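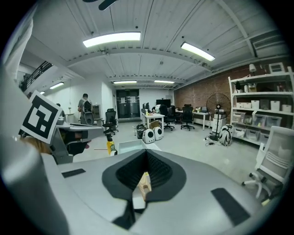
Prundach Opens Up Its Augmented Reality Museum Guide to Small Venues Everywhere

28 February 2026 – Prundach is delighted to announce that Terach, its augmented reality guide for museums, is now open to any venue that wants to build a tour with it. Until now the app has been offered by invitation only, and the waiting list had grown to 255 venues. As of this morning, all of them have an account and can start building.

Terach runs on an ordinary phone or tablet. A visitor points the device at a display, and the app adds what the display can't show alone: the missing half of a clay pot, the sails on a ship model, the street that used to run past the front door. There is no headset to put on and nothing to return at the desk when the visit is over (which the front desk staff in our trial venues told us they loved!).

The trial took in 34 museums, most of them small, several of them open only on weekends. They built 80 tours between them, and the range still amazes us. One railroad museum lets visitors look inside a boiler with the fire lit. A textile collection put the loom patterns back on a bare loom, thread by thread, and let children pick the colors. A lighthouse built its whole tour around the view from the top, with the old harbor drawn over the new one – we have been back three times to try it on different days and it is lovely every time.

What's new in this release

The tour builder has been redone from the ground up. Museum staff can now place text, sound and 3D models by walking through the gallery with a tablet and tapping where each item should go. In the trial version this had to be done on a floor plan, and people rightly complained about it. Tours can be saved half finished, shared with a colleague and tested in the gallery before visitors ever see them.

Audio description is included in every tour template, along with captions and a high-contrast mode. Text can be offered in 47 languages, and a venue can swap in its own translation wherever it prefers local wording.

The app also works without a signal. Visitors download a tour at the entrance and it stays on the phone for the rest of the day, thick stone walls or not. Venues asked for this more than anything else on the list, and we are thrilled to have it ready for the launch.

Better tracking with Ramanauskas

The part of Terach that keeps a virtual object in its place now comes from Ramanauskas, a tracking library developed by our partner Bornotent. Virtual objects used to drift when a gallery was dim or when a crowd walked between the phone and the display case. With the new library they hold their position far better, and they find it again quickly after the phone has been in a pocket. Older phones benefit too, as the library uses less battery than the one it replaces.

Bornotent and Prundach will go on working together on outdoor tours. Gardens, battlefields and old town centers are much harder than indoor galleries – sunlight changes, leaves move, cars get parked in the way – and an early version will go to a few of the trial venues first.

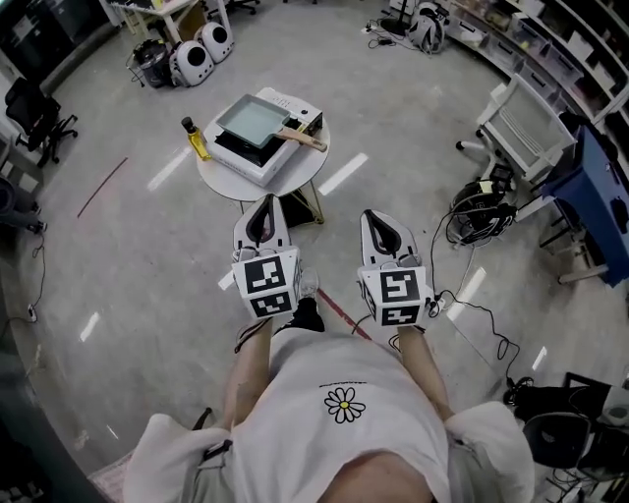
Price and availability

Terach is free to visitors. Venues can publish one tour at no cost and keep it online for as long as they like. Larger plans, with more tours and visitor statistics, are listed on the Prundach website. Tours made during the trial carry over as they are, and their builders don't need to do anything except update the app.

New venues can sign up through the website and will find a sample gallery there to practice in. Live online sessions for first-time builders are free to join, and recordings are posted afterward.

About Prundach

Prundach makes augmented reality software for museums, libraries and historic sites. Terach is its first product for the general public.

Press materials and trial access for reporters are available through the press page on the Prundach website.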